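報道関係各位
2019年9月29日
株式会社Dirkton

卓上作業用ロボットアームの導入計画を見直し、初年度の購入を3台に限定
一括導入案は取り下げ、維持費を含めた予算の考え方を公開

株式会社Dirkton(以下、当社)は、文具・雑貨の検品および詰め合わせ業務に向けた卓上型ロボットアームについて、当初検討していた全拠点への一括導入を取りやめ、初年度の購入を3台に限ることを決定しました。設置先はHistley作業所のみとし、他の拠点への展開は時期を定めません。

設備の購入を取りやめたという発表は、あまり景気のよい話ではありません。それでも、同じような見積書を前に迷っている事業者は少なくないと考え、検討の経緯をできる範囲でお知らせすることにしました。

■ 見直しの背景

当社では8月に、複数の販売会社から提案を受けました。どの資料にも、人手不足、短期間での投資回収、簡単な操作という言葉が並んでいました。回収期間の計算を見ると、装置が始業から終業まで止まらずに動き、扱う品物の形も置き方も毎回同じであることが前提になっています。詰め合わせの現場でそのような日を経験したことのある社員は、当社にはいません。

Histley作業所で扱う品目は2,522点あります。このうち箱に入った定形の品物は、既存の治具と簡易な搬送機で足りています。問題は残りの品目です。筆記具、布やフィルムの小袋、ひも付きの小物など、置くたびに姿が変わるものが多く、販売会社の実演ではほとんど登場しませんでした。実演に使われたのは、きれいに並んだ角形のブロックです。当社はブロックを販売していません。

設備計画を担当するJarosław Urbańczykは、社内の検討会で次のように述べました。
「カタログの可搬重量や繰り返し精度を疑っているわけではありません。疑っているのは、その数字からうちの人件費がいくら減るかを引き算で出してしまう計算のほうです。柔らかい袋をひとつ渡して、同じ計算をもう一度やってほしいと頼むと、たいてい返事が遅くなります」

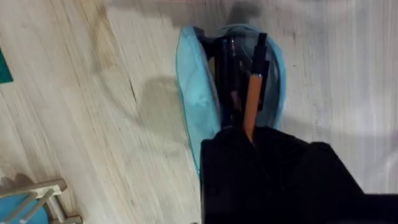

当社が購入予算を組むうえで最も重く見たのは、アーム本体の価格よりも手先まわりの費用です。グリッパーの指、手首に付けるカメラ、照明、作業台の改修は、見積書では「オプション」や「別途協議」とまとめられがちで、合計すると印象が大きく変わります。薄い水色の半透明の袋に黒っぽい細長い品物がまとめて立ち、そのそばにオレンジ色の軸が一本混じるような仕事では、黒いグリッパーが袋の下側に重なるだけで、手首側のカメラからは軸の根元が見えなくなります。木目の濃淡や影が台に出る場所では、照明の検討も省けません。こうした条件への対応を購入後の「調整」として扱うと、その調整費は翌年度の予算に紛れ込み、誰の見積もりが甘かったのか分からなくなります。

■ 予算の組み方

今回の計画では、費用を次の区分に分け、それぞれ別の承認を必要とする形に改めました。

本体および制御装置
手先、カメラ、照明、作業台
設置と安全対策
立ち上げ作業にかかる社員の時間
保守契約、消耗品、予備の指
撤去または転用の費用

社員の時間については、1台につき256時間を計上しています。販売会社の資料にあった日数より大幅に多い数字ですが、品目の登録、つかみ方の確認、失敗時の片付けまで含めると、当社にはこれを削る根拠が見当たりませんでした。撤去費用を最初から載せることには社内でも反対がありました。縁起が悪いという意見です。当社は縁起を勘定科目に含めていません。

保守契約は初年度から長期で結ばず、年ごとの更新とします。割引率の高い複数年契約の提示もありましたが、使い続けるか決まっていない装置の先々の保守費を今支払うことになるため、見送りました。

■ 継続の判断

3台は同じ構成でそろえ、品目を入れ替えながら使用します。追加購入を検討する条件として、柔らかい袋や不ぞろいな筆記具を含む600回の連続作業を、通常の作業者が付き添う体制で実施し、その記録を確認することとしました。開発元や販売会社の技術者が隣に立った状態の記録は、判断材料に含めません。

確認するのは、つかめた回数だけではありません。人が手を出した回数、そのたびに止まった時間、傷んだ品物の数、前後の工程で待たされた人数も記録します。ロボットの前に品物をまっすぐ置き直す係が新たに必要になる場合は、その人件費も装置の費用として計上します。記録の取り方を購入後に変更することは認めません。

基準に届かなかった場合は追加購入を行わず、3台は定形品の工程に転用するか、売却します。届いた場合も、次に買う台数が自動的に決まるわけではなく、改めて予算を申請します。

■ 販売会社へのお願い

当社は引き続き提案を受け付けます。ただし、今後の実演には当社が用意した品物を使っていただきます。品物は当日お渡しし、事前の貸し出しは行いません。見積書には、手先と照明を含む総額、立ち上げに要する顧客側の作業時間、予備部品の納期を記載してください。「AI搭載」の表記は評価の対象外です。投資回収の試算を添付する場合は、想定した稼働率と、その稼働率を実際に記録した現場の業種を併記していただくようお願いします。併記のない試算は、検討資料から外します。

また、一部の提案にあった月額利用型の契約についても検討しましたが、最低利用期間と中途解約金を足すと購入との差が小さく、今回は採用しませんでした。

■ 従業員への影響

Histley作業所の人員計画に、今回の導入による変更はありません。効果が確認されていない段階で人員を減らす計画を立てることは、順序が逆だと考えています。立ち上げに参加する社員の通常業務については、期間中の応援を予算に含めました。

■ 会社概要

社名:株式会社Dirkton
事業内容:文具・雑貨の検品、詰め合わせ、発送の受託
対象拠点:Histley作業所

■ 本件に関するお問い合わせ

株式会社Dirkton 設備計画担当 Jarosław Urbańczyk
お問い合わせは当社ウェブサイトの専用フォームからお願いいたします。販売会社からのご提案は、上記の記載項目をそろえたうえでお送りください。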